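Gultance Two-Arm Teaching Kit
Item 1434

The Gultance kit is for people who would like to show a robot a chore with their own hands. You move a pair of light leader arms, the two working arms follow along, and every motion is saved as you go.
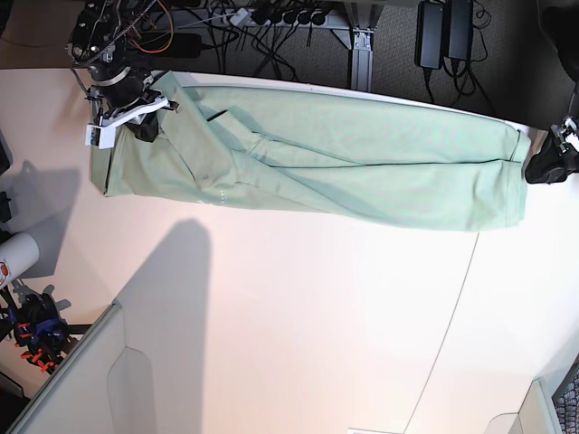 Two arms make all the difference once you get into laundry, and we say that as people who spent a whole spring trying to manage with one! Cloth sags and slides and bunches up wherever you aren't holding it. With a grip at the waistband and another at the hems, a pair of green pants stays stretched out along the table, and you can think about your next fold.

The white plastic fingers are an option, and plenty of our customers stay with the standard black ones. Those have slim, upright tips that come very close together, a real pleasure when you're after the edge of a soft cloth. Take your time on the approach (slow demonstrations are perfectly good demonstrations).
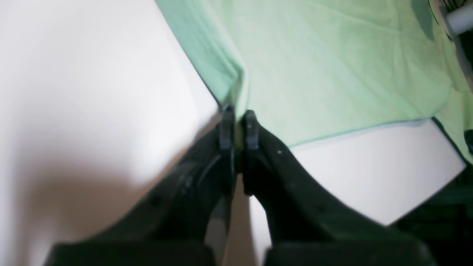 Graninix Teaching Tools Department

Each kit comes with two leader arms, two working arms, a wrist camera and 7 spare fingertips. The Fandico recording software is included, and it lets you trim a clumsy start or throw out a bad take. Please ask for part 532 when reordering tips. Kits ordered in April ship in 17 days.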